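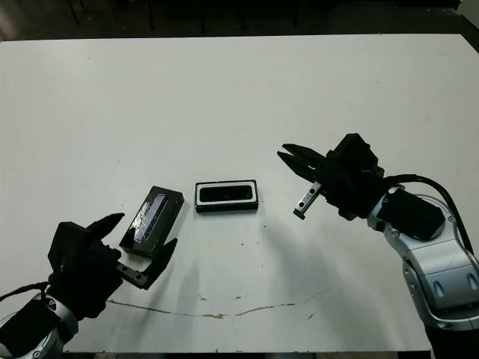 I'd gone along to the Dursun open day for the free lunch and the chance to poke about, and I came home with four pages of notes on house rules. The two-arm bench is where I spent most of my time. Both grippers were open over the white table, with a black box near the left one and the white-bordered piece further along, and our guide, Tamsin Lockyer, used that layout to explain their first rule: nothing gets handled until both arms have open fingers and clear space between them. Simple enough! They call it the Luren check (after the old site where they started doing it) and it takes 11 seconds, which she timed for us on her phone.

The second rule is about cables. Every cable has to have slack through the full reach of the arm, and you check it by eye at the start of each shift, not from the screen. I liked that one a lot — our own lot at Cestine would rather trust a green light.

Then there's the logbook. It's paper, it's battered, and it was on entry 597 when I had a nosy. Scuffs, odd noises, a finger that closes a bit late, all of it goes in with initials. Three entries for the same fault and the bench stops until somebody from Asier has been out to look. I asked if people grumble about that and got a very long "well..." from the back of the group.

Lunch was in room 302, up the stairs and past the lockers. Decent sandwiches, terrible coffee. They're running it again in September and you need to book.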